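Minutes of the Equipment Planning Meeting
July
Minutes taken by Soledad Cuautle

Present: Radomír Lukáč (chair), Đạt Phùng, Tài Đặng, Soledad Cuautle
Apologies: Florian Pfister

Meeting opened at 9:40 am. Minutes of the last meeting were accepted with one correction: the bench power supplies are to be shared with the Widby site, not moved there.

1. Sorting station, layout

Đạt took the meeting through the sorting layout. Two baskets, one labelled "fruits" and one labelled "office supplies", with a red fruit, a banana, a roll of clear tape and a stapler between them. The fruit basket is on the left. Radomír asked whether the layout should be fixed before anything is purchased. Agreed that it should, as the quote for a second table depends on it.

Tài would like heavier office items added to the set. Đạt prefers to leave the set alone until the new budget starts. Left with Đạt.

Soledad asked for the labels to be printed and laminated. Tài said handwriting is fine for now and he would sooner see the money go to cables. No decision.
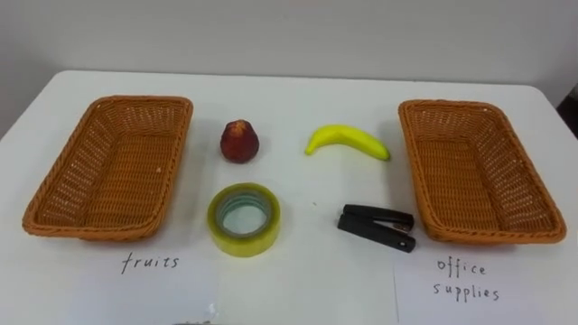
2. Consumables

Current spend on baskets, paper, tape and small props comes out of the general line. Radomír wants it on its own line so it can be tracked. Proposed allowance is $100 a month, to be reviewed after 6 months. Agreed.

Soledad to open the new line and move the outstanding receipts across. Anything bought on a personal card needs to reach her before the end of the month.

3. Second arm and hand

The main item. Two suppliers have been approached. Kemotum has quoted for an arm and a five-fingered hand as a package, with delivery in 6 weeks. Tekleab has quoted for the arm only and can deliver sooner, but we would have to source the hand and the mounting ourselves.

Đạt favours the package. He went over the fruit half of the task, with the banana in the basket and the red fruit held over it in the black hand, and said the second station should use a hand with the same number of fingers so that work can be shared between the two. A simple two-jaw gripper would be cheaper, but he does not want to maintain two sets of programs.

Tài raised cabling. The cable on the present arm runs along the outside, and he would like the supplier to say in writing what can be done about this on a new unit. He also asked for a spare cable set to be priced separately.

Florian sent a note ahead of the meeting asking that training be left out of the purchase price and shown as an operating cost. Agreed.

Radomír is not willing to sign off on either quote until the warranty on the hand is clear. Kemotum's document covers the arm in detail and gives the fingers one line. Decision held over to the next meeting.

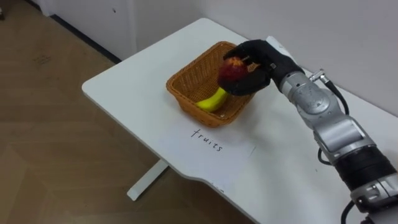 4. Room and furniture

A second station needs another table. Tài has measured the room and says one of the same size will fit if the storage shelving goes to the corridor side. Dementon can supply a white table to match, and delivery is free on orders of more than $100. Soledad to get the price in writing, including assembly.

Power outlets were discussed. Tài believes the existing circuit will carry a second arm but wants the electrician to check it. The call-out fee will go against the building budget, subject to Florian agreeing.

5. Actions

Đạt: confirm the final layout and item set, and send the table dimensions to Soledad.
Tài: write to Kemotum and Tekleab about cable routing and spares. Book the electrician.
Soledad: open the consumables line and get the Dementon quote.
Radomír: follow up on the hand warranty with Kemotum.
Florian: confirm the building budget can cover the electrician.

6. Other business

Tài reminded everyone that the equipment booking sheet has moved to the shared drive and the paper copy by the door is out of date. Soledad will take it down.

Meeting closed at 10:35 am. Next meeting to be called once the warranty answer is in.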